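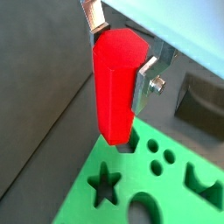
Nisell cell, insertion station: gripper and fixture inspection

3 min read
Print | E-mail this page

Date: May 19, 2025
Interval: every 14 days, or after any collision stop

1. Finger pads. Flat, no lifting at the corners. OK. Left pad cleaned.

2. Right finger bracket, bolt. Witness mark aligned. OK. Torqued to 6 N·m. Was found loose in February, no movement since.

3. Finger mounts under housing. No play by hand with air off. OK.

4. Grip on red hex block. Block must hang vertical over the hex slot with both fingers in contact. OK. Repeat 20 picks and log any tilt. One tilt logged, pick 9, not repeated.

5. Green foam board. Check hex and star cutouts for torn edges. Hex slot shows wear on one wall. MONITOR. Spare board is on the Cilness shelf.

6. Board position. Push against stops, then run the Baek locating routine. OK. Do not shift the board by hand after the routine has run.

7. Wrist camera. Wipe lens, check that both fingertips are in view. OK.

8. Approach height. Stop above the slot before insertion and compare with stored value. Reads low. ADJUST. Offset corrected in the Bremine controller, backup saved.

Open items: 5. Recheck at next interval.

0 comments | 2 shares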